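The stairs that don't go anywhere

Przemysław Jakubowski has been telling me since June that white plastic is a perfectly good material for small architecture. I have my doubts. I grew up around an old wooden dollhouse with a chipped porch, and I have never seen a plastic baluster that convinced me. But he kept at it, so on 1 October 2023 I finally gave the thing a proper look.
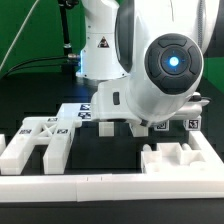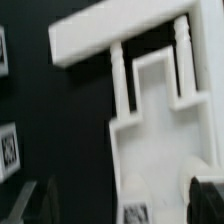
Black tabletop and green backdrop in the first, beam and little posts in the second.

I'll start with what I liked. The two slender posts are better than I expected. They have a ridged collar near the top that bulges a bit, and from a few feet away you could take them for turned work. Somebody cared about those.

The rest I'm less sold on. The ledges step up and down between the posts like a staircase designed by someone who had only heard of staircases. There's an open rectangle in the middle that I wanted to call a window, and Przemysław wanted to call "the frame," and we left it there. The long beam across the top sticks out past everything on one side with nothing under its end. My grandfather's house in Zawadzka was built in 1868 and had a porch beam like that. It sagged.

Then there's the color. White nearly all over, bar a black-and-white checkered marker, against black. It looks sharp, I admit, but you lose the depth on those wide flat panels. I'd put a thin gray wash into the collars and leave the rest alone. Przemysław says paint would ruin it. He also said the Pevance glue would hold my bookshelf, so I take his advice with some salt.

He wants 80 dollars for a second one. I said 10. We're still talking, and I still want to see it next to real wood before I spend anything.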